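Minutes - Cuvville lounge upkeep meeting, 16 December 2025

Started late, no changes to last minutes.

Carpet. Striped carpet gets a deep clean before the holidays. Talukder quoted 775, Heltetti 989 - went with Talukder. Chairs out the night before pls.

Lounge corner as it is now: 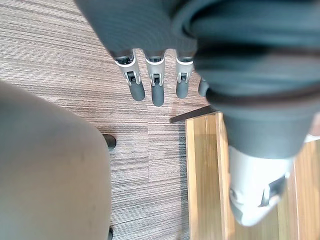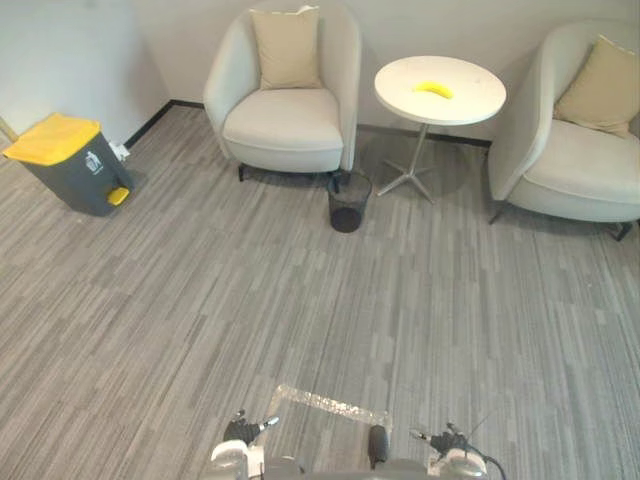

Bins. Yellow-lid pedal bin stays. Small mesh wastebasket to move nearer the side table - agreed, no vote. Liners are down to 11, reorder.

Armchairs. Cushion covers to be washed, recieved one complaint. New chairs put off til May, budget 2,000 max.

AOB - heating, carried over. Closed early.

Recent items
Kustusdale room bookings
Kitchen rota - updated
Minutes: May meeting
Lost property list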